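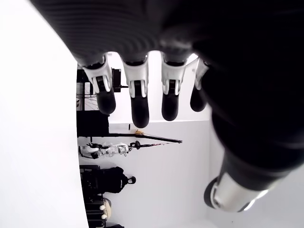

Noemi Guerra wrote in to say she lost six pounds in her first week on the Vedisari Grain Reset and doesn't much care what the science says. Her jeans fit, she sleeps better, and she wants to know why I keep picking on people who have found something that works.

Fair enough, Noemi, and I'm glad about the jeans. I'd still like to talk about that first week, because the Vedisari sales page talks about it a lot and talks very little about the others.

For anyone who missed the last issue: the Grain Reset is a downloadable meal plan that cuts out wheat, rye, barley, oats, corn and rice for four weeks, then asks you to bring back two of them if you feel you must. You get recipes, a shopping list and a tracking sheet. It claims to "clear stored grain residue" from the body. I wrote to ask what stored grain residue is. The reply thanked me for my interest in wellness and gave me a coupon code.

Now the six pounds. When you cut carbohydrates sharply, your body uses up glycogen, the form in which it keeps sugar handy in the liver and muscles. Glycogen is stored along with a good deal of water. Use up one and the other goes too, so the scale drops fast at the start of almost any low-carb plan. Some of Noemi's loss may well be fat. I'd be surprised if most of it was. Eat a few plates of pasta and you can watch a chunk of it come back overnight, and that won't be fat either.

Then there's the food itself. Lanying Liao and I sat down with the sample menu for day one and added it up, portion by portion, using the plain label values for each ingredient. We got 1,018 calories. That is a very small day's eating for most grown adults. The sales page says "no calorie counting, ever," and I suppose that's true in the sense that they have done it for you and kept quiet about the total. You could put almost any food on a menu that size, bagels included, and people would lose weight.
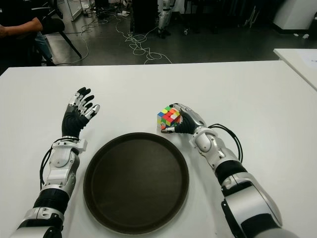

Portion size gets one line in the whole Vedisari guide, and the line is "use a smaller plate." I've seen this tip in every diet book I own. The research behind it is a lot shakier than you'd think from how often it gets repeated, with some studies finding people eat less from small dishes and others finding no real difference. It also depends on what you call a plate. Take a round brown tray with a raised rim, like the one on the white table. Is that a small plate or a big one? You'd need to know how wide it is, how high you plan to pile it, and whether you're going back for more. The guide gives no measurement, so I can't tell you if I've been following the rule or breaking it.

The reviews are the part that gets under my skin. The page boasts 3,796 happy customers. Happy when, though? If you ask people how they feel on day six, while the water is coming off and the motivation is high, you'll get wonderful answers. I'd like to hear from the same people in October. I'd also like to hear from whoever bought the plan, got hungry and quit. People who quit don't usually fill in the form. 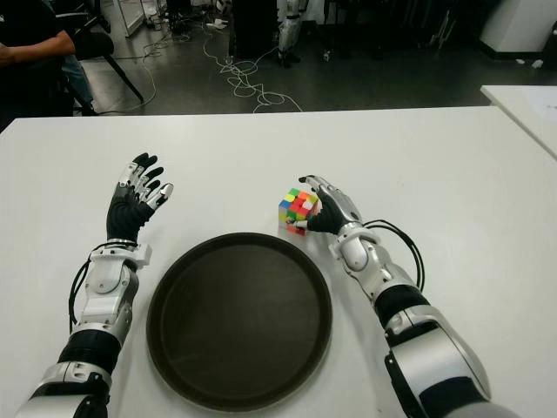
None of this means wheat is fine for everyone. People with celiac disease have to avoid gluten, full stop, and some people with wheat allergy or irritable bowel symptoms feel better without it. But if you suspect celiac disease, please see a doctor before you start cutting things out. The blood test looks for antibodies that can fade once you stop eating gluten, and a few weeks off bread can muddy the result. I went through the Vedisari guide from front to back looking for that warning. I found a recipe for cauliflower toast.

Elisa Costa asked last time whether there was anything in the plan worth stealing. Yes, some of it. The bean and squash stew is good, and the shopping list leans on vegetables, eggs, fish and nuts, with hardly any packaged snacks. If you used to have a pastry at your desk each morning and now you have eggs, you may well feel fuller until lunch. You can do that for the price of the eggs.

What I'd skip is dropping oats and brown rice on the say-so of a company that can't explain its own main claim. Whole grains are a cheap source of fiber, and most of us already eat too little of it. Two readers told me they got badly constipated on the Reset – the guide calls this "the body adjusting" and suggests buying the Vedisari herbal tea. I'd suggest beans, fruit and more water, and a call to your doctor if it keeps up. 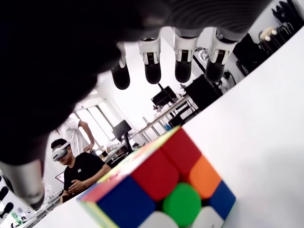
As for price, the plan is "on sale" and has been every time I've looked. There's a countdown clock on the page. I let it run down to zero, refreshed, and it started over.

Noemi, if you're still at it when the four weeks are up, write again and tell me how the last one compared with the first. I'll print whatever you send, including the part where I was wrong. Maeve Duggan has asked for a look at the herbal tea next, so if you have a box with the ingredients panel still on it, type out the list and send that along too.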